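May 3, 2026

I promised a few of you I'd write about the robot at work once I'd had time to get used to it, and since it's Sunday and raining and my bread is on its second rise, I suppose I've run out of reasons to put it off.

For anyone new to this page, I work at the Inley warehouse of a company called Oosthuizen, which packs grocery boxes. Schools order them, churches order them, and so do a great many grandmothers who want something useful to land on a grandchild's doorstep during finals week. We put canned goods, pasta, cereal and whatever else is on the sheet into a carton and send it down to be taped. I've been on the canned goods station for longer than I care to put in writing. My knees know the number.

Last November we were called into the break room (there were donuts, so everybody braced) and told the company would be bringing in a two-armed robot from a firm called Borkar, and that it would start on cans. My cans! I remember going quite warm in the face. The manager was kind about it and said there'd be no layoffs tied to the project, and I believed her about halfway, the way you believe a weather forecast for next weekend. I went home and baked two pies I didn't need.

What I hadn't understood is how slowly these things arrive. I'd pictured a truck backing up on a Monday and me being handed a broom. Instead there were months of meetings, and a good part of them were people asking me questions. How do I pick up a can? Well, I had to go stand at my own kitchen counter to find out. I take two at once, one in each hand, because a full box has an even number and it keeps me from losing my place. I turn the label out as I set them down. I also give each one a little squeeze and a look for dents, and I'd been doing that for so many years that I'd stopped knowing I did it. The young engineer wrote that down and underlined it, and I'll admit I stood a bit taller for the rest of the day.

A standard day on our line is 400 boxes. The week before Thanksgiving we once did 422, and I'm told there's still a sticky note about it inside the supply cabinet. I mention it because folks assume a robot must be fast, and ours, so far, isn't. It's steady, and it doesn't stop to tell you about its sister's wedding, but on my good days I could lap it. The engineers say that'll change. I expect they're right and I expect I'll have feelings about it when it does.

My hands have noticed the difference more than I have. I used to wake up with my right thumb stiff as a clothespin, and I'd run it under hot water before I could manage the coffee scoop. I'm off cans three days out of five now, and last month I opened a jar of pickles without calling for my husband. He looked a little let down.

The pay question is the one my friends always ask, usually in a whisper. I was moved up a grade for the new duties, and it comes to 50 cents an hour. That's nice to have and it isn't a fortune, and I said so at my review in those words. Several of us feel that if we're teaching the thing how to do the job, the teaching ought to be worth more than that. We're still talking it over with the front office, and I'll leave it there because the talks have been friendly and I'd like them to stay that way.

### Learning on the screen first

A big part of my week now is what they call motion review. Before a new movement goes out to the floor, the engineers run it on the computer, in a made-up room with a made-up table, and I sit with a mug of tea and say whether it looks like something a packer would do. They named the software project Bornunwood, and I've never gotten a straight answer about why. I was sure I'd hate it. I've never been one for computers (my nephews gave up on me years ago), but it's a lot like watching a new hire over their shoulder, and I've trained plenty of those.

You look down from over the robot's head, with its arms reaching out in front of you, so after a while you start to feel they're your own. I caught myself leaning. The cans on screen even have a red band on a white label, like soup, and I got hungry for tomato and grilled cheese right there in the chair. The gray square between the hands is what I keep my eye on when I'm judging whether the two sides match.

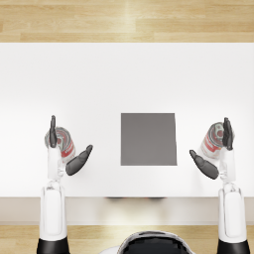

### What I miss, and what I don't

I miss the chatter, mostly. With four of us shoulder to shoulder on the line, I knew whose baby had a tooth coming and whose car was making that noise again. The robot has its own stretch of floor, and the people who used to stand there are spread around the building. We've started eating lunch together on purpose -- it used to just happen -- and one of the pasta ladies brings cards. It's a 20 minute break, so we've never once finished a hand of rummy.

I don't miss the lifting. I don't miss the last hour of a Friday, either, when every can weighed double and I was packing with my hips.

As for the younger ones on the line, I can't tell them what the next few years will look like, and I've quit pretending to. I tell them to get into the review room whenever a chair comes open and to speak up while they're in it. Two have signed up already, and one of them spotted a wrist turning the wrong way before I did, which I'm choosing to be proud about.

The oven's beeping at me, so the bread is going in. Next time I'll finally post the rhubarb recipe that everybody's been asking for, with the corrected sugar.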